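Teaching a Robot to Pick Up a Sponge: Getting Started with a Hand-Held Gripper

6 min read
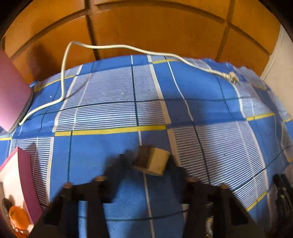

Sponge and gripper over a checked tablecloth, cupboards behind.

If you have read our earlier page on steering an arm by remote control, you will know how slow and fiddly it can be, especially with soft things. A hand-held gripper is a much friendlier way in. You hold the tool yourself, do the job the way you want it done, and the camera on the tool keeps a record for the robot to learn from later on. I came to it rather grudgingly, I must admit, having spent a whole winter getting good with the remote, and within an afternoon I was a convert!

I use the Femby gripper with the Talter recording program, and the steps below are written for those two. Most of it will carry over to whatever you have on your bench.

What you need

A table with a cloth on it, a kitchen sponge (the ordinary sort with a scouring side), a dish or tray to move it to, and a charged gripper. Wear something with sleeves you can push up, as a dangling cuff gets into everything.

Step 1. Lay out the table

Put the cloth down and leave it as it falls. I used to iron mine, would you believe, and then the arm was quite lost the first time it met a crease. The same goes for the odds and ends that live on a table. A cable, a box, a lid or two can all stay, so long as they are out of the way of your hand. Shift a few of them between takes.

Step 2. Start Talter and check the view

Open a new session, give it a name you will still understand next month (mine are things like "sponge, blue cloth"), and hold the gripper over the table. Both fingertips should show at the bottom of the picture, with a good stretch of table beyond them. If you can only see one finger, the camera has slipped round in its mount and wants turning back before you do anything else.

Step 3. Show the task

Press record and wait a moment with the gripper still. Then bring it down over the sponge with the fingers open, one either side, and close them gently until the foam just begins to give. Lift, carry it across to the dish, lower it, and open the fingers fully before you move away. That last bit matters more than you might think: if you start pulling back while the fingers are still opening, the sponge comes along for the ride and the robot learns to fling it.

Go slower than feels natural. Fast movements smear the picture, and a sponge that is only a blur at the moment of the grasp or release doesn't give the program much to work with. A little blur now and again is nothing to fret over.

Step 4. Do it again, and again

My first set had 52 takes in it and the arm managed the sponge only when it was lying flat. With 387 it coped nicely with the sponge on its edge as well, and I stopped at 442 when my wrist had had enough. Turn the sponge over now and then so that the scouring side gets its share, and set it down at odd angles.

Step 5. Look through your takes

Put the kettle on for this part. Delete any take where you dropped the sponge by accident, or where your other hand wandered in to help. Keep the ones where you missed slightly and corrected yourself, for those are worth having. When you are happy, choose Export and save the set somewhere with plenty of room.

The next page in this series covers loading your takes on to the arm, and folding a tea towel comes after that.

Contact us | © 2019 Truno Workshop Notes | Back to top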